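News > Gemstead > Family

Toy library gets new home in old Flosorora shop, opens in January

Print this story | E-mail this story

GEMSTEAD - The toy library is moving. Finally. After most of a year with its shelves in storage and its waiting list getting longer, the Gemstead Toy Library has signed a lease on the former Flosorora flower shop on Mill Street and plans to open its doors in January.

Keys were handed over this morning. Painting starts tonight.

"We looked at a basement, we looked at half of a garage, we looked at a place with no bathroom," said Tươi Lý, who runs the library. "You can't do that with three-year-olds. You need a bathroom and you need it close."

The flower shop has one. Two, if you count the one in back with the broken lock, which is supposed to get fixed before opening.

The library lends toys the way the regular library lends books. Families sign up, take home up to four items and bring them back in 14 days. Puzzles, train sets, ride-on cars, dress-up clothes, board games, play kitchens. The catalog stands at 848 items as of last week, counting a puzzle as one item and not by the piece, Lý was quick to add.

It had been in the back half of the Hostar building on Second Avenue until the space was needed for offices. Notice came in spring. The toys went into two storage units and somebody's dry barn, and lending stopped except for a small pickup service out of the back of a van on the first weekend of the month.

That van is why there is still a library at all, according to members who spoke at last month's town meeting. One father said his kids had started waving at any white van they saw. Another parent wanted to know why the town could find money for new banners downtown and not for this. That got some applause. The banners were paid out of a different fund, the town clerk said afterward.

Rent at the Mill Street shop will be $1000 a month for the first year, utilities included. Half of that comes from the town under a one-year agreement. The rest has to come out of membership dues and the two yearly sales, and Lý said it is going to be tight through summer.

Dues are going up a little. Families who can't pay don't have to, same as before. There is a box to check on the form and no questions get asked about it. 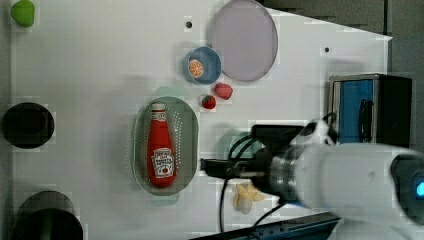
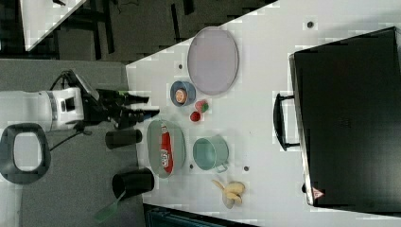
Pretend food is the most borrowed category and has been every year but one, when a wooden marble run got onto a sort of hot streak and had its own sign-up sheet. It is also what goes missing most. Peas, eggs, the top half of a hamburger. A basket by the old front desk used to collect stray pieces that turned up in couches and coat pockets, and it will be back by the door on Mill Street.

Late fees will not. They were dropped when the van started and Lý says things came back at the same rate, maybe faster. Broken toys, same policy as always: tell the desk, no charge, please don't glue it yourself.

The new place is smaller than the old one but brighter, with the big front windows the florist used for displays. The walk-in cooler has been switched off and will be used for the large items. It has shelves already and a door that locks, so the ride-on cars don't end up in the aisle like they did on Second Avenue. The long work counter stays too. Returns get checked and wiped down there before going back out.

Parking is the sore spot. There are four spaces in front, shared with Vi, the sandwich shop next door, and at noon they are full. The town is looking at a 15-minute loading zone on the corner. No decison yet. The owner of Vi said in a phone call that strollers are welcome and she is not worried about it, people who come for toys get hungry.

33 families are on the waiting list. They will get first pick of appointment times in opening week, with notices going out by e-mail. Anyone who was a member before the move is still a member and does not have to re-register, but cards with the Second Avenue address should be swapped at the desk at some point. No rush on that.

Hours are not final. The plan is for two mornings and one evening a week plus a half day on the weekend. The evening is new, parents who work days had been asking for it for years. Story time will move over from the church hall if the rug fits.

Items the library could use right now: wooden train track (any brand), floor puzzles with all the pieces, doll clothes, clear plastic bins with lids that still close. Not needed: stuffed animals, anything with a button battery, video games, cribs or car seats. Drop-offs are at the rear door on Mill Street after 4 p.m. Don't leave bags out front, the sidewalk has to stay clear and last time it rained on everything.

Shelving help is wanted too, mostly for lifting. Bring gloves. The barn load comes first, then the storage units, and the hope is to have it all under one roof before the holidays so the catalog can be gone through shelf by shelf. Some of it has not been looked at since spring and a few boxes have labels that do not match whats in them.

There will be a small opening get-together, date to be announced. Coffee, juice, the marble run. The florist's old sign stays up over the door for now as a new one costs more than expected, so look for Flosorora in green letters and go in anyway.

Questions can be left on the library's phone line. Messages are returned in the evening.

Print this story | E-mail this story

Related items
Town meeting: downtown banners, leaf pickup, toy library funding
Loading zone proposed for Mill Street corner
Flosorora closes after long run on Mill Street
Church hall story time continues through December
Winter coat swap needs kids' sizes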